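Ticket: left gripper loses sync partway through cup task
Project: Bandano
Station: Wallham
Status: open, waiting on Karham hardware

Hi all, me again! The left gripper has started dropping its jaw readings in the middle of a run. The recording carries on as if all's well, but the jaw width freezes at 57 mm and stays there no matter how much I squeeze. It did it on 6 of 13 runs this morning, and the right one hasn't missed a beat.

The task is the paper cup one (cups tipped over on the table, pick them up, stack them). Same settings as the Costa station.
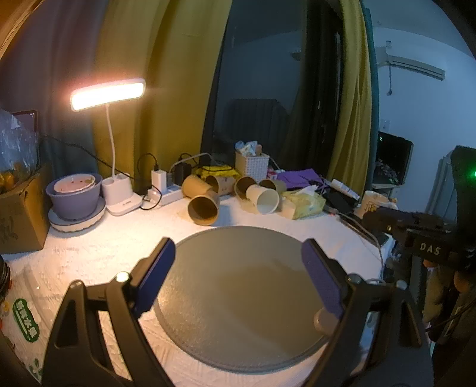 Cup task at Wallham, desk lamp on.

What I've tried so far:

1. Swapped the USB cables left to right. Fault stayed with the left gripper, so I'm fairly sure the cable's fine.

2. Re-zeroed both with the jaws wide open, then did a few slow open-and-close passes away from the cups. Good for up to 2 minutes, then the same freeze. Grr.

3. Went back over the table before the next go. There's a grey cable running across from the round puck on the placemat, right by where my hands come in, and I wondered if I was snagging it. Taped it down and got the same result. 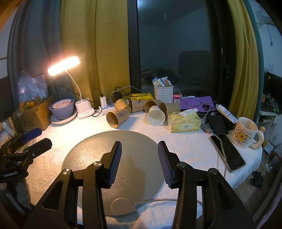 4. Rolled the firmware back to the August build. I got one clean run and got all excited, then it froze on the very next one.

My guess is the encoder in the left jaw. Could Karham send a spare over? I've flagged the bad runs so they don't end up in training, and I'm leaving the left unit switched off until I hear back.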